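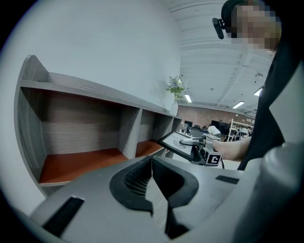 Tulgate começa a alugar kit de pinças manuais para gravar tarefas de robôs

A empresa Tulgate abriu em junho as encomendas do Jin, um conjunto de duas pinças de mão que serve para gravar demonstrações de tarefas domésticas e de armazém. Com essas gravações treinam-se depois os programas que comandam braços robóticos. O kit pode ser comprado por 2320 euros ou alugado por 900 euros ao mês, com transporte incluído dentro do país.

O princípio é conhecido por quem trabalha na área. Em vez de conduzir um robô à distância, uma pessoa segura as pinças nas mãos e faz a tarefa ela própria: arruma uma prateleira, dobra uma toalha, fecha uma caixa. A câmera de cada pinça grava o que está à frente dos dedos e o programa calcula a posição da mão em cada momento. O robô não precisa de estar presente e a gravação pode ser feita na casa de uma família, numa loja ou num escritório.

Até agora, a Tulgate vendia apenas serviços. Os clientes enviavam uma lista de tarefas e a equipe da empresa fazia as gravações nas suas instalações, um espaço aberto onde se montam e desmontam pequenos cenários com estantes, mesas e balcões. Este serviço continua disponível. A novidade é que o mesmo material de trabalho passa a ser entregue ao cliente, juntamente com o programa de verificação, que recebeu o nome de Plenton.

O que vem na mala

O conjunto contém duas pinças, a esquerda e a direita, quatro baterias, um carregador, um suporte de mesa para a calibração e um cabo de reserva para cada pinça. Os marcadores impressos em preto e branco são fornecidos em duas cópias. A empresa recomenda que o cliente não imprima os seus próprios marcadores, porque uma diferença pequena no tamanho já altera o cálculo da distância.

As peças dos dedos são trocadas sem ferramenta. São fornecidos dois pares, um mais largo para objetos macios e outro mais estreito para talheres, canetas e objetos semelhantes. Quem precisar de outra forma pode pedir o arquivo da peça e produzi-la numa impressora 3D, mas neste caso a garantia não cobre os dedos.

Não está incluído o computador. O Plenton funciona em máquinas com placa gráfica dedicada e precisa de bastante espaço em disco. Um dia de trabalho com as duas pinças ocupa facilmente várias centenas de gigabytes, e este é o ponto que mais surpreende os clientes novos, segundo a Tulgate.

Como se trabalha com o kit

A sessão começa com a calibração, feita com as duas pinças no suporte. Demora poucos minutos e deve ser repetida depois de cada troca de bateria. Em seguida, o operador escolhe a tarefa na lista, coloca-se na posição inicial e aperta o botão. Cada repetição da tarefa é guardada como um episódio separado.

O programa analisa o episódio logo que ele termina e atribui-lhe uma de três classificações: aceito, para rever ou recusado. As razões mais comuns de recusa são os movimentos demasiado rápidos, a luz fraca e a mão que passa diante da lente. No caso da classificação intermédia, uma pessoa tem de ver a gravação e decidir. O Plenton não apaga nada sem confirmação, mesmo quando o episódio foi recusado.

Para os operadores existe um curso curto, em português e em inglês, com exercícios de dificuldade crescente. O primeiro consiste em pegar numa caneca e pousá-la no mesmo lugar. O último é uma tarefa com as duas mãos, por exemplo abrir uma gaveta e segurar nela enquanto a outra mão retira um objeto. A empresa considera que uma pessoa sem experiência fica preparada depois de uma tarde, embora o ritmo de trabalho aumente ainda durante a primeira semana.

Teste numa empresa de móveis

Antes da abertura das encomendas, o Jin foi usado durante 17 dias pela Plavwood, fabricante de estantes e armários modulares. A Plavwood quer saber se um braço robótico pode preparar os móveis de exposição das suas lojas, ou seja, colocar objetos decorativos nas prateleiras, retirá-los e colocá-los de novo noutra disposição. É um trabalho repetitivo, feito hoje à mão sempre que muda a coleção.

No fim do teste tinham sido gravados 3397 episódios. Não foram todos aproveitados. A Plavwood informa que os primeiros dias deram o pior resultado, em parte por causa do cansaço nos pulsos: os operadores seguravam as pinças com demasiada força e os movimentos ficavam irregulares. A situação melhorou quando se introduziram pausas fixas e quando as prateleiras baixas passaram a ser gravadas com o operador sentado num banco.

Outro problema foram as superfícies brilhantes. Nos armários com portas lacadas, o reflexo das lâmpadas confundia o cálculo da posição, e foi preciso desligar uma parte da iluminação. Nos móveis com acabamento mate não houve esta dificuldade. A Tulgate acrescentou ao manual uma página sobre a luz, com a recomendação de fazer sempre uma gravação de ensaio quando se muda de sala.

A Plavwood ainda não decidiu se vai comprar um robô. Os dados estão a ser usados para treinar um primeiro modelo, que será experimentado num braço alugado, e só depois será feita a conta dos custos. O kit, entretanto, ficou na empresa por mais um mês, em regime de aluguer.

Dados e privacidade

As gravações pertencem ao cliente. No aluguer, a Tulgate apaga a memória das pinças quando o material é devolvido e envia uma declaração por escrito. O Plenton pode trabalhar sem ligação à internet, mas as atualizações do programa têm de ser descarregadas. Há também uma função que desfoca automaticamente os rostos das pessoas gravadas. Esta função vem ligada de origem e a empresa aconselha a deixá-la assim, sobretudo em escritórios e outros espaços partilhados.

O contrato pede ainda que as pessoas presentes na sala sejam informadas antes do início de cada sessão. O modelo de aviso é fornecido com o manual e pode ser adaptado.

Prazos e condições

O prazo de entrega é de três semanas para a compra. Para o aluguer depende do número de conjuntos livres, que nesta fase é pequeno. O período mínimo é de um mês e o cliente deixa uma caução, devolvida depois da inspeção do material. Riscos no corpo da pinça são considerados uso normal; uma lente partida é paga pelo cliente.

A garantia de compra é de dois anos para a parte eletrônica e de seis meses para as baterias. As universidades e as escolas técnicas podem pedir condições próprias, mediante uma descrição curta do projeto. Uma versão com uma só pinça, mais barata, está prevista para o outono, mas o preço ainda não foi comunicado.

As encomendas são feitas por formulário na página da Tulgate. As demonstrações presenciais realizam-se nas instalações da empresa, de manhã, a partir das 10 horas, com marcação prévia.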